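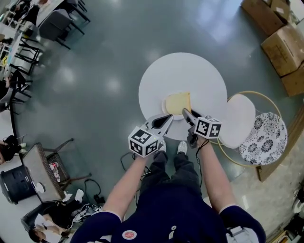 Furniture: Tables

Round table (household)

A round table is a table with a circular top, used in homes, cafés and waiting rooms. The word covers everything from a wine table at the side of an armchair to a dining table for six. This article deals with the smaller kind, often sold as a café table or breakfast table. For large extending tables, see Dining table.

Size and construction

The smallest café tables in general use have a top 600 mm across, which is enough for two cups and two small plates. Tops are made of solid timber, veneered board, stone, glass or metal, and may be painted or lacquered. White is a common finish, either smooth and plain or with a darker edging strip.

The top may be carried on three or four legs or on a single central column. A column leaves more room for the knees but needs a wide or heavy foot, as the table will otherwise tip when someone leans on the rim. Three-legged tables do not rock on an uneven floor. Four-legged ones can be steadied with felt pads or screw feet.

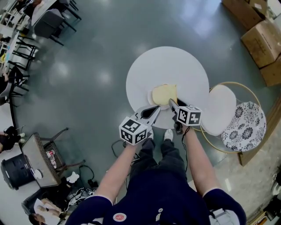 Seating for a small round table is often bought separately, and matching sets are less usual than they are with rectangular dining tables. Stools, light metal chairs and low upholstered chairs are all used. Round seats are a popular choice and may be quite decorative: a plain white top can be paired with a seat on a thin gold-coloured metal ring frame, its cushion covered in a dark floral pattern on white. Seat height matters more than style — a gap of around 27 cm between the seat and the top suits most adults.

Use

A round top has no corners, so it is easier to walk past in a narrow room and can be approached from any side. It is less efficient against a wall, where part of the floor behind it is wasted. Small round tables are used for light meals, board games and handwork, and as a stand for a lamp or plant.

Local types

The Prenlow table, made in and near the town of that name, has a beech column and a top that tilts upright for storage. The joiner Lutz Voß built 37 of them for the tea rooms at Kodcombe. Later examples have a steel catch in place of the wooden peg.

See also

Bistro chair
Drop-leaf table
Pedestal table
Stool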